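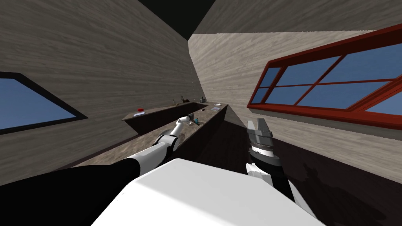
Sexta-feira, 2 de março

Acordei às 6 e já chovia. O comboio para Linedmont saiu com atraso e fui de pé até Jalthorpe. Li quatro páginas do livro e desisti.

De manhã tratei da tradução do manual da Urnero. Faltam 48 páginas e o prazo não muda. A Wing-sze Chou respondeu às minhas dúvidas sobre o glossário, menos à da palavra "folga", que fica para segunda.

Almocei sopa e pão. Liguei à mãe. O joelho está melhor, mas ela continua sem querer ir ao médico. Falou-me outra vez das férias de julho e eu disse que ainda não sabia.

À tarde fui buscar os sapatos ao sapateiro. Ficaram bem, embora o salto esquerdo esteja um pouco mais escuro. Comprei selos e esqueci-me do café.

Jantei tarde. Amanhã: lavar os lençóis, pagar a luz, escrever ao Kawaguchi.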